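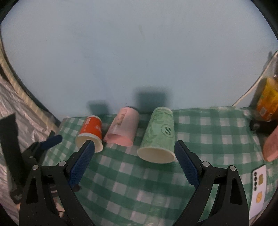 Cup task, gripper open, three paper cups on their sides.

Progress report to the Grorcombe equipment fund
Tabletop handling project, second period

Spending to date stands at 68 percent of the award. The plan put us at 60 percent by this point. The difference is the early order of spare finger pads, which we moved forward from the next period when the supplier, Mulligan, told us its lead time was going up. No extra money is being asked for.

Equipment bought. We now own 6 hand-held grippers. Four are in regular use and two are kept as spares. Replacement pads cost $119 a set, and we are going through them faster than the proposal assumed. I had budgeted one set per gripper for the whole project. Two sets per gripper is closer to what we will need, and I have taken the difference out of the travel line.

Equipment not bought. The robot arm is still on hold. We have written quotes from Tesness and Flenum. The Tesness arm costs less but comes without a mounting plate or a service plan, and once both are added the prices are close. Flenum includes training for two people. I expect to send you a recommendation in December, after we have seen both arms lift our own set of objects.

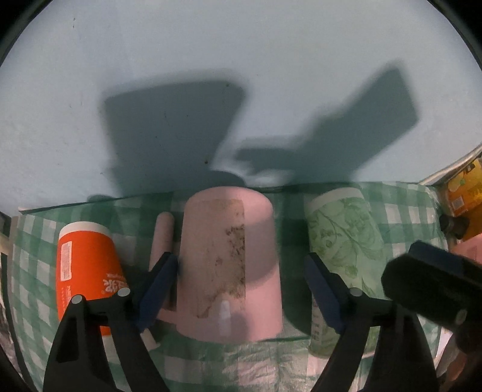 Teresa Corrigan

Work under way. Recording continues on the household objects list. Paper cups are the current group, in several sizes and colors, both upright and on their sides. They cost almost nothing, but they dent, and a dented cup has to come out of the set. Please note that consumables were left out of the original budget. I have opened a small line for them under supplies – cups, tablecloths and tape so far.

The table setup stays as simple as we can make it. Gingham cloths were chosen over printed lab mats on price, and a glass sheet can go over the cloth when we want a flat, hard surface. Neither needs a purchase order.

Changes to the plan. I would like to delay the second workstation until the arm is chosen, because the bench height depends on the mount. This moves one payment into the next period and does not change the total. The storage drives will be ordered as planned. We have room for around two more months of recordings on the drives we have.

Decisions needed from you: approval to move the travel money to pads, and approval to delay the workstation payment. The itemized budget sheet is attached, with the two quotes behind it.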